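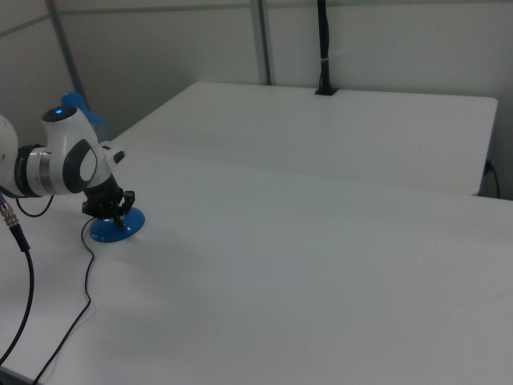
Petek Finger Retention Kit for Colska Grippers

Part no. 2769
Replaces the original finger screws and spring washers
Status: in stock, ships from Bulluvholm

The Petek kit fixes a known fault in Colska two-finger grippers. On units with the original spring washers, the finger screws can back out under repeated short strokes. The finger then tilts under load and the part can drop. In October we issued a safety notice covering all grippers built with these washers. If yours is one of them, stop using it for overhead or shared-space work until the kit is fitted.

What goes wrong

The first report came from a customer running a pick-and-place cell with thin-stemmed parts. A finger came loose during a lift and the part fell beside the operator's hand. There was no injury. The gripper did not raise a fault, as the motor position was still inside its normal range. Two more reports followed, both from cells handling narrow parts with the fingers nearly closed.

Thiện Phan in our service shop took the returned grippers apart and found the same thing each time: the washer had flattened and the screw had lost its preload. Grip force at the motor was normal. The force at the fingertip was not.

Signs to look for

- A click when the gripper closes on a part
- One fingertip sitting lower than the other
- Parts turning in the grip during a fast move
- Bright wear marks around the screw head

A gripper can have the fault and show none of these. Fit the kit anyway.

Kit contents

Finger screws with thread lock patch
Wedge-lock washers, paired
Hex key, 3 mm
Torque card and inspection label

Fitting

1. Park the arm with the gripper low over the table and nothing in the fingers.
2. Press the emergency stop and lock out power to the arm and the gripper.
3. Remove one finger at a time. Clean the old thread lock out of the holes with a dry brush.
4. Fit the new washers cam side to cam side. If they go in the wrong way around they will not hold.
5. Tighten to 2 Nm. Do not go over this figure, as the threads in the finger carrier are aluminum.
6. Restore power and run 256 open and close cycles without a part. Check the torque again.
7. Fill in the inspection label and stick it on the gripper body.

Do not reuse the old washers, even as spares. The new screws are single use. If you take a finger off later, order a fresh set.

Compatibility

Fits all Colska two-finger grippers with bolt-on fingers. Does not fit the Tukel adapter fingers, which have a different hole pattern. Tukel users should contact us for the longer screws.

Cost

Free for any gripper covered by the safety notice. Send us the serial number from the flange side of the housing. Otherwise sold at the list price.

Related items

Colska fingertip pads, soft
Colska gripper cable, straight connector
Tukel adapter fingers
Petek torque driver, preset
Safety notice: finger screw loosening

Contact service | Returns | © Petek, Bulluvholm | Back to top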